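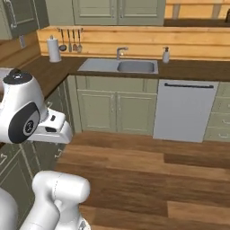
A kitchen like that is all very well, but mine has a cat and a bin bag in it, wrote one reader after my last piece on home robots, and I have been thinking about the remark ever since.

The piece was about the Fadard trial service, which lets you try out a kitchen arm in simulation before you pay for the real one. You choose a kitchen from a set of ready-made ones, choose an arm and a gripper, and give it jobs to do. The one I have spent most time in has sage-green cupboards, a double sink and a rail of utensils over the worktop. It costs 30 pounds a month, and the arm itself is 3000 pounds when you decide to buy. Fadard will take off what you have already paid, up to 4 months.

I think this is a fair way to sell an expensive machine, and I think the reader has a point as well.

First, what is good about it. Most of us have no idea what we want from a robot arm. I thought I wanted one to wash up. After two weeks in the simulated kitchen I found that what I wanted was something to put things back where they belong, a ladle on its hook or a plate in the cupboard. I would not have learned that from a brochure. I also learned how much room an arm takes up. The joints need space to swing, and in a narrow kitchen like ours in Clerkville that would mean keeping out of the way while it worked. It is better to find this out on a screen than after the fitters have gone home.

The service is also simple to use. You type in a job, watch the arm try it, and get a short report at the end. When a job fails, the report gives the step where it went wrong. Pacheco, who make a rival kit at 710 pounds, offer nothing like this. Their arm is smaller and comes in a box, and you find out what it can do by screwing it to your own table.

Now the trouble. A simulated kitchen starts tidy. The floor is planks with nothing dropped on them, and there is no pile of post beside the soap. Our worktop has not looked like that since July, and then only because we had visitors. If an arm does well in a clean room, I have learned that it does well in a clean room. Fadard say you can add clutter, and you can, but the choice is a few mugs and a chopping board. I could not add a wet tea towel, or a drawer that sticks.

The help pages do say that results at home may differ. I would like to see that on the page where you pay.

A shop in Plasdale has a real Fadard arm set up, and I would tell anyone near enough to go and see it before signing anything. Take a few of your own pans. Use the simulation for a month to work out which jobs matter to you, and then ask to see those jobs done with your own things. If the shop says no, keep your money.

I have paid for a second month and have not ordered the arm.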